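Skernside House Diary
Home | Diary | Rooms | Stores | Notices | Contact
18/12/2024 | By the House Office, Skernside
Reading time: 3 minutes

The end-of-year inspection of the utility corner began at 9 this morning and was completed before lunch. The corner was last put in order in March, and the diary entry for that month records that the shelving was to be reviewed again before the winter closure. The present entry is made in fulfillment of that instruction.

The floor was swept first and the skirting wiped down. The speckled blue-gray wall tiles were then washed with warm water and a small amount of Zuva cleaner, working from the top row to the bottom. No cracked tiles were found. The grout was judged sound and will not be renewed this year, although one short length near the floor has darkened and should be looked at again in March. The cleaner left a slight film on the first attempt, and the wall was rinsed a second time.

Attention then passed to the hanging rails. These have carried more than was intended for them over the autumn. Five coat hangers, an umbrella and a bundle of string were removed. The hangers were returned to the Bollia room and the umbrella was placed in the front hall, where it may be claimed. The string was thrown away. The white clamp on the rail was checked by hand and found to be tight.

It was agreed that the canvas Monet bag should remain on the rails. It is used for the weekly bread order and is required at short notice. The stitching is wearing and there are frayed threads along a seam - these should be trimmed and the seam sewn over before the bag is used for anything heavy. The flat gray-patterned piece kept behind the bag was left in place until its proper home has been decided.

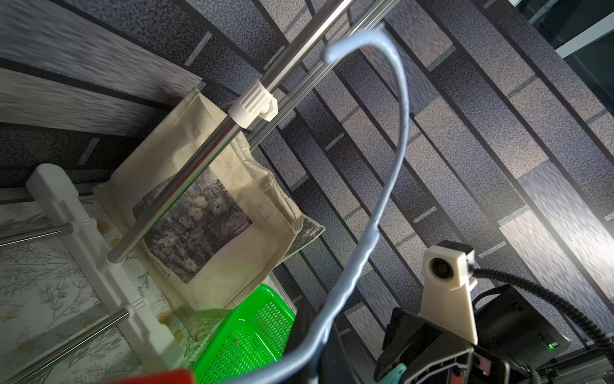
Shelving and stores

The white shelf unit was emptied, wiped and refilled. The contents were found to be in fair order, with the exception of the paper goods, which had been put away in three different places. All paper goods are now kept together. The box of 1,000 paper napkins ordered for the Khumalo supper had been opened but hardly used, and no further napkins are to be bought until it is finished.

Six jars of furniture polish were found behind the dusters. Two had dried out and were discarded. The remaining jars have been marked with the date of opening where this was known. The dusters were sent to the wash.

The question of moving the unit farther along the wall was raised once more. A trial was made with the unit empty, and the new position was found to leave too little space for the door of the Bollia room to open fully. The unit was returned to its former place. It is requested that the matter not be raised again unless the door is to be rehung.

Matters outstanding

The seam of the canvas bag is to be repaired. Thread of a suitable color is in the sewing box, second drawer.

A label is required for the lowest shelf. The old one has lost its glue and was found on the floor - it has been kept with the office papers so that the wording can be copied.

The stock of Zuva cleaner stands at one bottle. A further bottle is to be added to the January order, together with lamp oil and hand soap.

The corner was left tidy and the light switched off at noon. The key to the stores has been returned to its hook in the office.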